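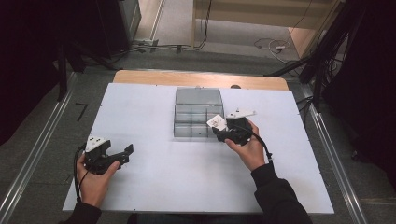
Page last changed in December

In Defense of the Little Box With Walls

I own too many compartment boxes, and I'd like to argue that you should own at least one. I mean the see-through plastic kind with a lid on a hinge and thin partitions inside, the kind they sell near the fishing tackle or next to the beads or (at the Sorville hardware store, for reasons I've never worked out) beside the birdseed. They cost next to nothing and they do more for a household than most of the storage furniture I've paid real money for.

My conversion came late. For years I was a jar person. My grandmother was a jar person, my mother was a jar person, and when I moved into my first apartment on Krishnan Street I had a row of old jelly jars on the windowsill before I had a couch. Jars look wonderful! Screws in a jar look like you know what you're doing. But try getting one particular screw out of a jar. You tip it, you peer, you stick two fingers in and stir, and then you give up and pour the whole thing onto the table, and half of it rolls onto the floor. A jar only really has a top and a bottom, and the thing you want is at the bottom.

A box with walls is all top. You lift the lid and there's everything, one layer deep or close to it, each sort of thing in its own little room. I like a gray tinted one because it hides the scuffs and still lets me see what's going on inside. I like six cells, or thereabouts. I've tried the monsters with a place for every size of washer known to man, and what happens is that I fill the front row and the rest collects lint.

And this is where I part ways with the serious organizing crowd, because they love those monsters. They love a label maker too. I had a label maker for a while, a Zidier, which was a perfectly good machine, and I labeled a whole box of sewing notions with it one December when the roads were bad. SNAPS. HOOKS. BOBBINS. It looked so handsome that I stopped wanting to put anything in it. Then I ran out of snaps and had a lot of safety pins, and I could not bring myself to put safety pins in a place marked SNAPS, so the safety pins lived in a saucer on the dryer until spring. A clear lid is the label. Let the box tell you what's in it by having it in it.

What I do believe in is clearing a space first. You can't sort small things on a crowded table. I drag everything off, put down something pale and flat – an old shelf, a big cutting board, the back of a roll of wrapping paper if that's all there is – and set the box right in the middle with the lid standing open. Pale matters more than you'd think. I did my earring backs on a dark brown tablecloth once and I was still finding them in the carpet at Easter. On white, a stray earring back has nowhere to go. It just sits there looking guilty.

Lid open away from you, too. People put the hinge toward themselves and then spend the whole time reaching over the lid like they're leaning across a fence. Turn it around.

Then both hands. I was a one-handed sorter for ages, with a cup of coffee in the other, and I'm telling you it's a different job when the coffee is on the counter. One hand steadies the box or holds the next thing ready while the other does the dropping. A cheap plastic box weighs nothing, so it skates all over the place if you poke at it from one side. With both hands in play you get a rhythm going, and I will admit that the rhythm is a good part of why I do it. There's the click of a button landing in a plastic cell, and then another one. I've had whole evenings go by like that, three hours gone and supper not started.

My sister-in-law thinks this is a sickness. Her view, which I'll give a fair hearing, is that sorting tiny things is what you do when you're avoiding big things, and that a person with 300 buttons should get rid of the buttons. She keeps hers in a cookie tin, all together with the thread, and when she needs one she roots around until she finds one that's close enough. She says it takes her a minute. I've timed her in my head and it's nearer to 14, but she's happy, and all her cardigans are buttoned.

She has a point about the avoiding. I sorted fuses the week I should have been doing my taxes. But I don't think it's fair to say the small stuff doesn't count. Most of what goes wrong in my house goes wrong at the small end. The cabinet door in the kitchen hung crooked for a year for want of one short screw, and I had the screw the whole time, in a jar. The good flashlight was dead because I couldn't tell the used batteries from the fresh ones. None of that needed a weekend project or a trip to Erkside for lumber. It needed me to be able to lay my hand on a thing when I wanted it.

So my advice, if you've read this far and have a drawer you're scared of, is to get one box. Just one, please, I know how it goes. Skip the set of three that nest inside each other, because then you'll be storing boxes in boxes. Pick whatever you hunt for most and start there. Leave one cell empty if you can stand to – something will turn up for it, and in my case it was picture hooks.

Also check the latch before you buy. I didn't, on my second one, and I carried it up the stairs by the lid.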